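Helville playroom, toy and small parts check
Checked by: Sveva Lo Presti, Saturday

1. Small toys and keyrings. Marked "fine" last time by Fulvio Carbone. I'm not convinced. A plush keyring has a metal ring on its head, and a ring is what a toddler puts in its mouth. Pull test the stitching, 10 seconds each. Action: Fulvio.

2. Plastic tubs. Wiped weekly, so the sheet says. Brown spots on the inside of the orange-yellow one, and a greenish-yellow smear or flattened bit at the bottom. Not passed. 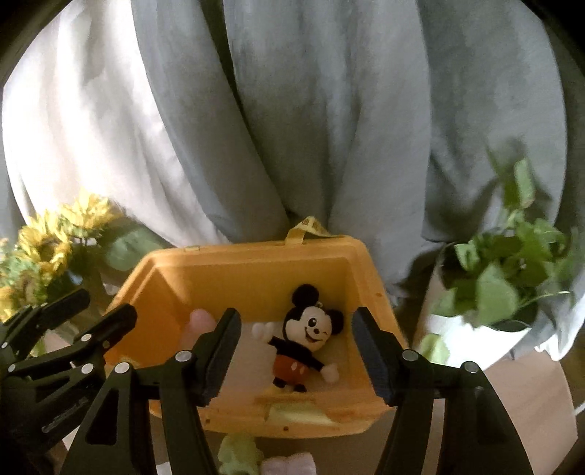 3. Tub rims and straps. No cracks felt. I'd still like to know who decided a strap was a good idea near under-threes. Limit is 15 cm, tape measure please, no guessing.

4. Artificial flowers. Petals tugged, none came off today. Ask me again in December.

5. Cleaning spray. Label claims it does everything. Keep it on the top shelf regardless.

6. Door gate. Latch catches if you slam it. Ottavio calls that working. Fail.

Recheck items 2 and 6 before opening.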